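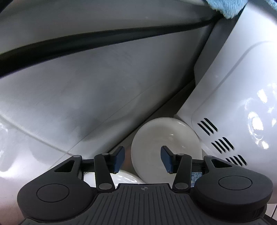 About Pikeck

Pikeck is a small game studio in the town of Kimmont. We make building and survival games for PC, and we look after them for a long time after release.

The studio was started by Oddur Juhl and Védís Baldursdóttir, who had been making maps and mods together in the evenings. Oddur writes most of the simulation code. Védís runs design and decides what goes into each update.

Our first game, Kirkegaard, puts you in charge of a fishing village through a run of hard winters. It came out with 61 building pieces and two maps. Players asked for better roofs, so we spent most of the following year on roofs. The second game, Clelow, is in early access now – it has rivers, working locks and a 90-day season.
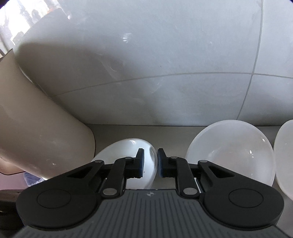 How we work

Updates go out on a Wednesday, when they are ready. Every change is listed in the patch notes, including the small ones and the ones we had to take back out. Saved games from older versions are kept working wherever we can manage it.

We read all bug reports. A save file and a short note on what you were doing is the most useful thing you can send. Replies are slower in November, when most of the team is on the winter update.

We do not sell loot boxes or timed items. Larger expansions are paid, and smaller content is free to everyone who owns the game.
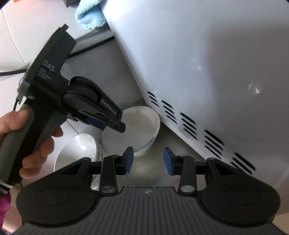

A plate and a bowl on the kitchen counter.

Jobs and press

Open positions are posted on the Jobs page. For review keys, logos and screenshots, please use the press form.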